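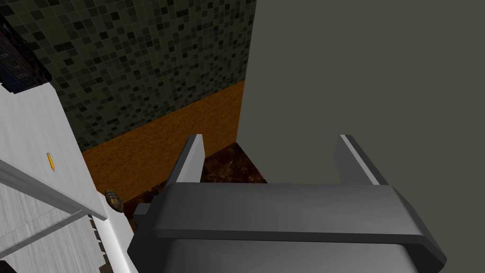 The Soltby gripper with its fingers open, as it looks from the wrist view in our simulated kitchen.

Setting up and looking after the Soltby gripper cell: your questions

We get a good many messages from people who have just installed the Skendetti kitchen cell and are trying to get the gripper to behave itself. Most of them ask the same handful of things, so we've gathered the answers on one page and we add to it whenever something new crops up. If you are still stuck after reading it, do write in. We're always glad to hear how people are getting on, even when the news is that the fingers have gone through the worktop again!

What do I need before I start?
The cell package, the kitchen package and the small calibration add-on called Orness. You can load the kitchen without Orness and everything will look perfectly fine, but the wrist view won't line up with the arm and you'll spend a miserable afternoon wondering why. Install Orness first, then the kitchen, then the cell, and restart the program once at the end.

How should the wrist view look when it's set up properly?
Rather like the picture at the top of the page. You want the top of the housing low down in the view, both fingers standing up from it with a clear gap between them, and plenty of the kitchen showing beyond. The bottom of the housing runs out of view and that's fine, you don't need it. In our picture the worktop and the orange-brown band behind it can be seen through the gap, and that's a handy check, as it tells you the fingers aren't hiding the very place you'll be reaching for.

My view is filled with plain grey. Has the kitchen failed to load?
Probably not. The kitchen has a large plain grey surface on one side of the corner, and if the wrist is turned too far towards it you'll see very little else. In our own picture it takes up the whole right half, and we'd call that a perfectly workable view. Turn the wrist back 5 degrees at a time until the mosaic tiles come in beside it. If there are still no tiles after a few turns, reload the kitchen package.

How do I set the finger opening?
Open the gripper panel, type the opening you want in millimetres and press Apply. The cell starts at 105, which suits most kitchen things, and you can bring it down for smaller items. Please do this with nothing between the fingers. If they are holding something when the value changes, the cell takes the thickness of that thing as its new zero (we've all done it) and every grasp afterwards will be off by the same amount.

One finger leans in a bit. Should I straighten it?
Both fingers are drawn tilted slightly inward and should stay that way. What you're looking for is that they lean alike. If one stands bolt upright and the other doesn't, the left and right joints have different rest values. Go to the joint list, copy the value from the good one to the other, and save the cell before you do anything else.

What is the pale strip along each finger for?
It marks the upper inner edge. The fingers and the housing are all dark grey, and over a dark worktop it used to be very hard to tell where a finger stopped and the shadow began. With the strip you can follow the edge at a glance. If yours have gone dull, the light in the kitchen has most likely been turned down, so look at the lighting settings before you start fiddling with the finger material.

Can I leave small things lying on the cabinet while I calibrate?
Yes, and we rather like to. We've got a slim yellow item and a little brown oval one on the white cabinet in the picture, off to the left of the fingers, and they make good landmarks when you're nudging the wrist from side to side. Just keep them well out from under the housing. It is broad, much broader than the fingers, and people who are watching the fingertips do tend to forget about it. There's also a small square stub on the left side, which sticks out a little further again and will happily knock things about on a low pass.

The housing sinks into the cabinet. What have I done?
Nothing dreadful. It means the contact shape for the housing hasn't been switched on, or it was switched on and then lost when you updated. Tick it in the gripper panel, lift the arm well clear and run the Akbari contact check. That goes through 13 positions along the cabinet and the worktop, and it lists any where two solid things overlap. A clean list is what you're after.

How often should I run the checks?
We run the contact check after every update and the full calibration after every 33 runs. You can leave it longer if you only ever use one corner of the kitchen. If you swap kitchens often, do it each time you swap, and save a copy of the old settings under a name you'll recognise later.

I saved my settings and now they've vanished. Where are they?
Have a look in the kitchen folder. Settings saved while a kitchen is open go in with that kitchen, and settings saved with no kitchen open go in the cell folder. We know this is confusing and we mean to change it in the April release. Until then, copying the file from one folder to the other works perfectly well, and you don't need to restart afterwards.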